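Lunudby Toy Library: your questions answered

How do I join?
Pop in on any Saturday morning with something that has your address on it, and we'll have you signed up before the kettle boils. Membership is free for families in Lunudby and Cerkberg, and grandparents are very welcome to have a card of their own (plenty do!).

How many toys can I take home?
Up to 6 at a time, for 2 weeks. If your little one has fallen hopelessly in love with something, just ring and we'll renew it, unless another family is waiting.

What sort of things do you lend?
All sorts, from jigsaws and dressing-up clothes to ride-on tractors. We have some 200 toys on the shelves, and the toy bricks are the ones that go out and come back most often. Please look through them on a clear table before you return them, so that odd pieces don't get left behind.
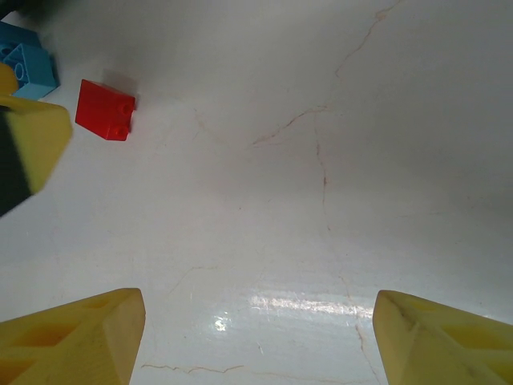 What if we lose a piece?
Please don't fret, it happens to everybody. Tell us when you bring the set back and we'll note it on the label. We only ask for a contribution if the whole toy has gone missing, and even then we're very open to a chat about it.

Do you take donations?
Yes please, as long as they're clean and working. Bricks are best sorted by colour, and any tray with compartments will do nicely for that.

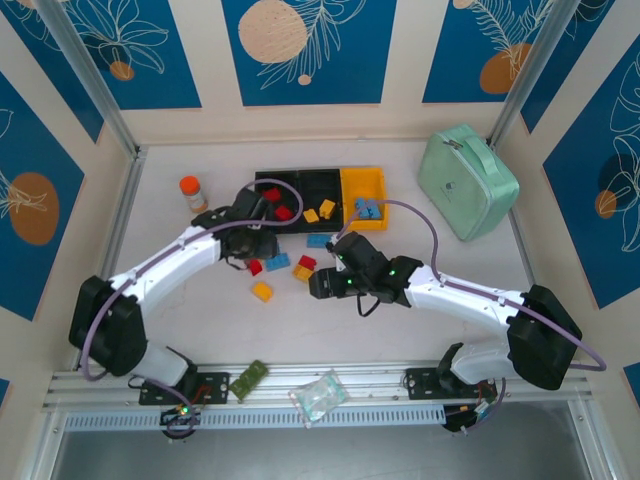

We can't accept soft toys, I'm afraid, or anything with a cracked battery cover, but the Gudico charity shop next door will often take what we can't.

Are you open all summer?
Nearly. Our last session before the break is the day before our picnic at Feyisa Park on Sun 31 July, so do stock up then and keep everything until we're back.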